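Handheld Gripper Check, Garment Folding Sessions
Site: Westitz, upstairs bedroom
Checked: Wednesday, before the 7 a.m. start

1. Finger screws tight. OK. Lovely firm feel on both units this time!
2. Yellow fingers close evenly, no rubbing. OK on left unit. FAIL on right unit, see comments.
3. Housing free of cracks. OK.
4. Codes on housings readable and not peeling. OK.
5. Trigger returns by itself when let go. FAIL on right unit at first try, OK after cleaning.
6. Floor tiles clear between bed and door. OK.
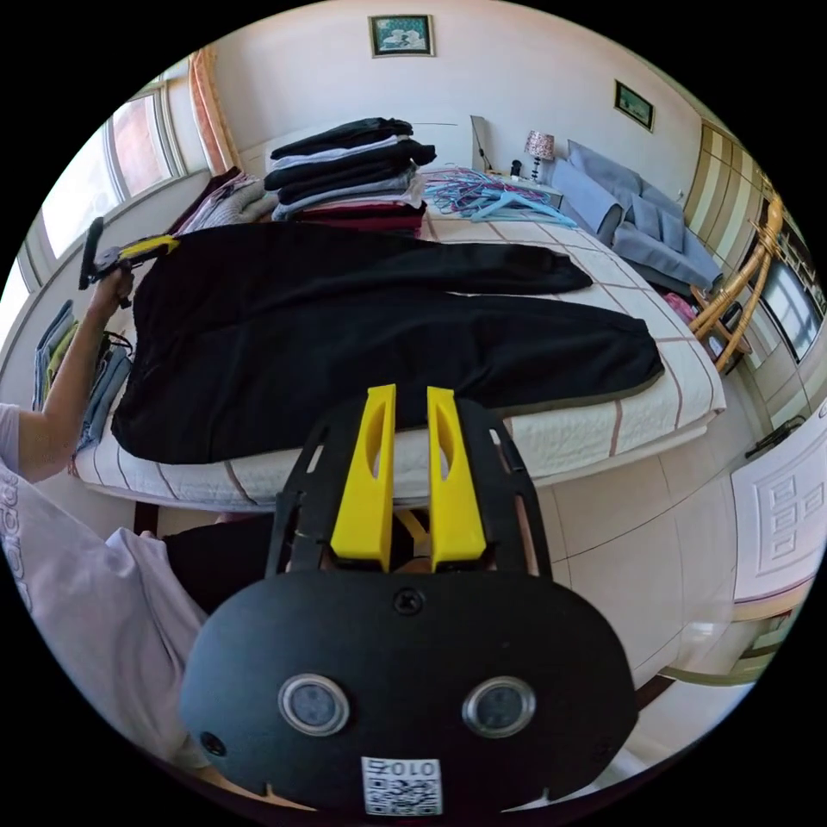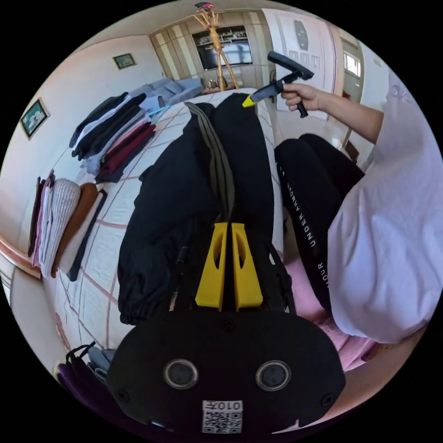 Comments on items 2 and 5: the right unit stuck shut on cycle 358 and stayed shut for 15 seconds with the operator still pulling. Great catch by the operator, who let go of the handle and stepped back — exactly what the Pallau card says to do. Dark clothes make this one harder to spot. With black trousers or the black jacket on the bed, a bit of thread in the jaw hardly shows against the cloth, while on the white quilt you would see it right away. I opened the jaw and found lint packed behind the finger slide. It came out with a soft brush and the action is a joy again, but the fingers still touch on one side, so item 2 stays a fail.

Actions
Right unit off the job until the slide is swapped. Hsiao kit has the part.
Brush out both slides at every break, not just at 2,000 cycles.
Straps and drawstrings laid straight before the jaw goes near them.
Aren log: enter the jam as a fault, no injury.

Recheck item 2 after the swap, empty jaw first, then one sleeve. Really looking forward to seeing that box ticked.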